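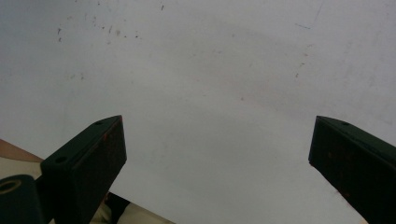

Pale grey-white finish, matt, with marks from use.

Tronum Ollier worktop panel, pale grey-white, matt
Used and ex-display stock

Price: 359 per panel, collection only
Stock code: 1326
Page last checked: Oct 5, 2023

The maker's leaflet calls the Ollier "the surface that looks after itself". We have sold enough worktops to be wary of that sort of line, and we would ask you to look at the surface before you read the leaflet. There are small dark specks and short streaks on it, a trail of reddish-brown smudges, and some very light stains that you may only notice when the light catches them. It looks used.

What the leaflet says, and what we think

"Wipes clean with a damp cloth." Sometimes. Fresh tea and most food will come off if you get to them the same day. Marks that have been left are another matter, and we make no promise that the ones on a used panel will shift. Please don't buy one of these planning to scrub it back to new and then send it back when it won't go.

"Hides everyday wear." We don't agree. A pale matt surface hides fingerprints quite well and hides nothing dark at all. If you want something that forgives a messy workshop, the Thoroddsen in mid-grey is the dull but sensible choice.

"Tested to 4000 wipes." Wiped with what, and how hard? We asked in May and were sent the same leaflet again. Treat the figure as decoration.

What it is good for

Bench tops, utility rooms, packing tables, a hobby room where things get put down without much thought. It is a plain light surface and small parts show up well against it, screws especially. We would be slower to recommend it for a kitchen that guests see, unless you like a top with some history on it.

Condition grades

Grade 1 - light marks only, sold as ex-display.
Grade 2 - specks, streaks, smudges or staining, sold as used. Priced at 359.
Anything worse we don't list.

Grading is done by eye and we are fairly strict, but one person's light stain is another person's ruined worktop. Come and see it if you can. The tone of the finish can look uneven depending on where the lamp is, so bring a torch and look along the surface as well as straight down at it.

Care

Use a soft cloth, warm water and a little washing-up liquid. No scouring pads, no bleach. The Tronum cream cleaner is sold alongside the panels, and in our view does nothing that washing-up liquid doesn't - save your money.

Collection and returns

Panels are awkward for one person, so bring help and a blanket. One customer got theirs home in a Mondeo estate with the seats down, but measure your own car first. We don't cut to size on used stock.

Used panels can be returned unfitted within two weeks if we have got the grade wrong. Marks covered by the grade are not a fault.

Fixings and edging strip are not included.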